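Allotment news, April

Quick one this month, up to my eyes in seedlings and the printer is playing up again. Apologies if some of this repeats what's on the gate.

Water first. Tanks at the Hornthorpe end are back on. The ones by the Brenenura Lane gate are not, and won't be till the new ballcock turns up. Been promised it twice. Until then please share the three taps on the middle path and don't leave hoses running into your butt while you go home for lunch. Somebody did. Path was a bog for days and the leeks on either side didn't thank them for it.

While on the subject, water early or late. Before nine is best, or after six. Can at the roots, not over the leaves. A good soak twice a week beats a dribble every evening, especially for beans and anything newly planted out. Mulch helps no end. Grass clippings fine if thin, compost better.

Compost then. The big bays are full to the top and need turning. Left hand bay is READY, help yourselves, one barrow per plot to start with so it goes round. Middle one is cooking. Right hand one is for new stuff only. No cooked food, no bindweed, no couch grass, no tea bags unless you have torn them open first (most still have plastic in them, you'll be picking little ghosts out of your carrots for years). Cardboard yes, tape off. Woody stuff to the heap by the hedge for shredding.

Manure delivery. Adjei Stables can do us another load at the end of the month, well rotted this time, they say. Last lot was on the fresh side and a few of you had forked potatoes and hot rhubarb. If you want some put your plot number on the sheet in the shed. 30 pounds a half load, dropped by the track, you barrow it yourself. Please do barrow it. It sat there most of last summer and the nettles loved it.

Potatoes. Earlies should be in by now, if not get on with it. 30 cm apart, bit more between rows. Have fleece handy, we are in a frost pocket down here and it'll be clear nights for a while yet. If the tops get caught don't panic, earth them up and they come again. Maincrop can wait a week or two. We still have a sack of Cestilora seed spuds in the shed, waxy, good for salads, didn't get much blight here last year which is more than I can say for mine. Take what you need and put something in the tin.

Sowing now: beetroot, carrots, peas, parsnips (last chance realy), spring onions, chard, lettuce little and often. Indoors or under cover: courgettes, squash, sweetcorn, French beans. Hold off on the runners. Every year we all go too soon and every year we all sow them again. Tomatoes want potting on, deep, up to the first leaves.

Slugs. Awful. Mild winter, wet March. Torch and a bucket after dark is still the best thing going. Beer traps all right but empty them, the smell by the bottom gate was something else last time. Wool pellets had mixed reports. If you're using the blue ones please don't, they have been off sale for a good while and there are hedgehogs under the hedge.

Rents. 70 pounds for a full plot, same as last year. Half plots half that. Due by the end of the month, envelope through the shed letterbox with your plot number on or bank transfer, details on the board. We have 4000 put by towards the new fence along the railway side, which leaves us short but not hopelessly short. Plant sale in May should help. Spare seedlings very welcome, labelled please. Last year we sold a tray of mystery brassicas and had complaints.

Odds and ends. Bonfires not before dusk, and never when the wind is towards the houses. Gate code changes at the end of the month, new one on the board inside the shed. Lost, one good pair of secateurs, red handles, near the water butt on the top path. Found, one left wellie, size six, and a very nice trowel. Strimmer is mended, bring it back clean. Shed roof leaks over the seed drawer so keep the lid on the tin.

Scrap metal. Old bedsteads, rusted wheelbarrows, that cold frame with no glass. If it's on your plot and you aren't using it, stack it by the track and it'll go with the next collection. Metal only, no paint tins, no batteries.

That's it, more in May if the printer lives. Happy diging.
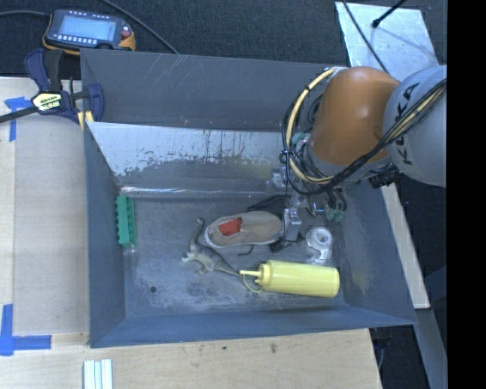 Big metal bin, grey, few scratches.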